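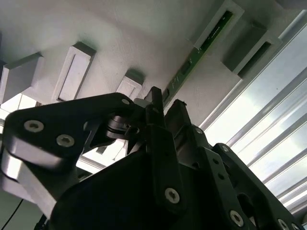

Rewatching a movie you loved as a teenager takes more planning than watching a new one, and most people skip the planning. Start with the room. Glare is the main enemy, and a bright window with slats across it will wash out any night scene on a screen that faces it. Close the slats, or wait for dark. My test case is Karras, a submarine thriller shot almost entirely in brown, and I once reviewed 50 minutes of it while looking mostly at my own knees.

Step 1. Write down what you remember

Do this before you look anything up. Plot, best line, who dies. I wrote that Karras ended with an explosion and a kiss. It ends with a man filling out a form.

Step 2. Find the same cut

Older movies come in more versions than they deserve. Check the running time against the copy you grew up with. Evville, the small-town horror picture, exists in 3 cuts, and the longest one spends the extra time on a city council subplot. If you saw it on television as a kid, you saw the short one, with the swearing replaced by a different man's voice.

Step 3. Avoid the reviews

Scores too. I keep a spreadsheet of 897 movies I've rated since college, and I hide the old rating column before I press play. Otherwise I spend two hours defending a number I picked at nineteen.

Step 4. Watch it straight through

Phone in another room. If you need a break, take it at a scene change and come back within ten minutes. Longer than that and you'll start reading the cast's biographies.

Step 5. Take bad notes

Three or four words at a time, no full sentences. My page for Evville reads "fog again," "why the ladder" and "dog fine??" I could write the whole review from that. (The dog is fine.)

Step 6. Wait a day, then compare

Put the two sets of notes side by side. Mark what you remembered correctly, what you made up, and what belongs to another movie. Half of my Evville memories came from its sequel, which I'd have sworn I never saw.

Give it your new rating last, then unhide the old one. Karras went from 73 to 50 out of 100. I still own the poster.

Azlan Liew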